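Winter coat check, with my notes as I go

OK, so the coats come out of storage in July, which I know sounds silly, but that's when the repair shelf is quiet and the light in the back bedroom at Lumley is good until 8 p.m. Coat 647 is the quilted one. I always lay a coat out on the bed before I check anything, table edges catch the stitching.

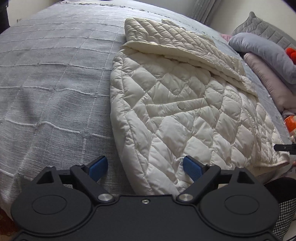

Stallitz Coat Library / Care and Repair Team
Checked by: Thảo Đặng
Second look: Amirhossein Parsa

1. Quilting seams. OK. I went along every diamond I could reach with my fingertips and got no pulled threads. There's puckering by the seams, but that's just how this kind of quilting sits (I marked a coat down for it once and Amirhossein still brings it up!).

2. Pocket flap and snap. OK. Snap it shut, open it, do that 5 times. If it pops on its own, it goes to the repair shelf. This one held.

3. Pocket insides. One tissue, one bus ticket. Please, please check pockets before the wash and not after.

4. Filling. Mostly OK. Pat it flat, then let it come back up. The part under the pocket is lovely and plump. I'd give it another shake before it gets hung up, though.

5. Stains. Pale coats show everything, so look at cuffs, collar and hem by the window. I found a faint mark inside one cuff and dabbed it with plain soap. Recheck when dry.

6. Small parts. Anything that can come off in a child's hand gets a proper tug. Not a polite one!

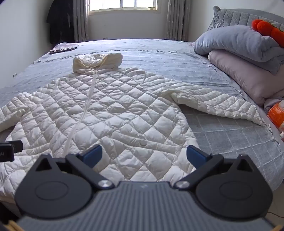
7. Zipper. OK, a bit stiff. Run it all the way up and all the way down, slowly, and keep the fabric away from the teeth. I rubbed a little candle wax on it and it's much happier now.

8. Hood. Unroll it, check the seam where it meets the collar, roll it back. No loose stitches.

9. Sleeves. Turn them inside out. I skipped this last year and missed a ripped lining, so now it has its own line.

10. Label and tag. Tag is on, number readable. Size label is fading, needs a new one from the Casitz drawer.

Time taken: roughly 20 minutes. Result: pass, with a recheck on the cuff. Amirhossein, the soap is back under the sink.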